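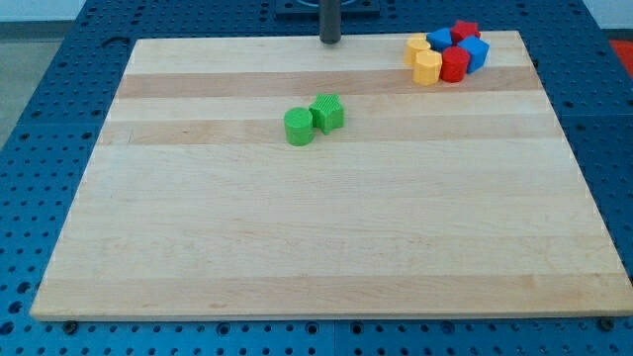 Wood and Water: Notes for Session Four

Print this page | E-mail this page

Filed under: Course Notes, Furniture and Joinery, First Years

Last time we finished on the question of why old tables split, and a good half of you blamed central heating. Central heating is guilty of a lot, but it is only an accomplice. The culprit is the table, or more exactly whoever screwed its top down as if it might escape.

1. What moves, and which way

Wood takes in water from damp air and gives it back to dry air. It does this long after it has stopped being a tree, under most kinds of varnish, and without regard for your plans. When it takes in water it swells, and when it gives it back it shrinks.

It hardly moves at all along the grain. A board that is 200 cm long in June will be as good as 200 cm long in winter. Across the grain is another matter. A top 30 cm wide may gain or lose a few millimetres over the year, depending on the timber, how it was sawn and whether somebody has parked it over a radiator. Boards sawn so that the growth rings stand upright to the face move less than boards sawn with the rings lying flat. They also cost more, and the timber yard will be happy to explain this to you at length.

2. Why we glue narrow strips together

Wide single boards are handsome, dear and prone to cupping. Rip the same board into strips, glue them edge to edge and you get a panel in which each strip can only misbehave a little. The total movement across the width stays much the same. Students write every year that gluing up "stops the wood moving". It does no such thing, and I have run out of new ways to put this in the margin.

On whether to flip every second strip so that the rings alternate: the textbooks disagree, and so do the two technicians, who should not be asked about it together. Alternating gives a gentle ripple where the other way gives one long curve. If the top will be held flat by a frame, choose the prettier face and get on with it.

Colour is your own affair. Some makers sort their strips until the panel looks like one plank. Others let the dark ones fall where they like and call it character on the invoice.

3. Fixing a top so that it can move

You will need one of the following: buttons running in a groove, slotted screw holes, or the small metal plates shaped like a figure of eight. All of them hold the top down and let it slide sideways. Glue along the front rail is allowed, provided the back is left free, so that the movement all goes one way.

Breadboard ends (a strip fixed across the end of the panel, grain at right angles to the rest) are glued at the middle only. The outer pegs go through slots. By the second winter the end will be either proud of the top or shy of it. Customers notice this. Tell them beforehand and it is craftsmanship; tell them afterwards and it is an excuse.

4. The Plellis sideboard

Aino Manninen's essay on the Plellis sideboard is in the reader, from page 222. Read it for the drawings, which are superb, and for her account of the letters between the maker, Ikonen, and a client who wanted solid doors and no gaps. He got solid doors. The gaps turned up on their own.

Pay attention to her footnote on page 291, where she works out the seasonal movement from the shadow lines in the old finish. We shall be doing the same sum in class with a duller piece of furniture.

For next session

Read Manninen. Bring a ruler marked in millimetres, a pencil and an offcut with visible end grain. Plywood will be sent home.

The hand-in is a full-size section through a table edge, showing how the top is fixed and which way it can travel. Put an arrow on it. Last year's set was beautifully shaded and had hardly an arrow in it.

Share (3) | Comments (0)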